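Preguntas frecuentes sobre la recogida de demostraciones
Proyecto Clulo – Sede de Skendomholm
Última actualización: 2 de marzo de 2026

¿Qué se entiende por demostración?
Es el registro completo de una tarea ejecutada por el robot bajo control de un operador, desde la posición inicial hasta la retirada del brazo. El sistema aprende exclusivamente de estos registros.

¿Cuántas demostraciones se han recogido?
El conjunto actual contiene 380 registros, de los cuales 323 han superado la revisión. Los restantes se conservan aparte y no se emplean en el entrenamiento.

¿Quién puede actuar como operador?
El personal que haya completado las 16 horas de formación previstas en el protocolo Wokside. La acreditación caduca en diciembre.

¿Se descartan los intentos fallidos?
No de forma automática. Si el operador corrige el error dentro de la misma toma, el registro se etiqueta como «recuperación» y pasa a revisión ordinaria.

¿Debe despejarse el puesto antes de cada toma?
No. Se procura que las mesas conserven su aspecto de uso habitual – ordenadores, cables, organizadores de madera – para que el sistema no dependa de un entorno uniforme.
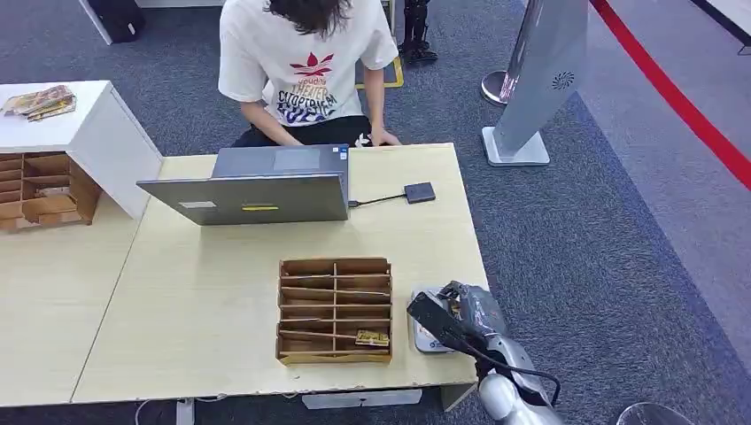
Entre una toma y la siguiente conviene variar la posición de los objetos que intervienen en la tarea y anotar el cambio en la ficha.

¿Quién revisa los registros?
Dos revisores de El-Sayed, por separado. En caso de desacuerdo, decide la coordinación del proyecto.

¿Cómo se solicita el acceso a los datos?
Mediante el formulario general de la sede, con indicación del uso previsto y del responsable de la custodia.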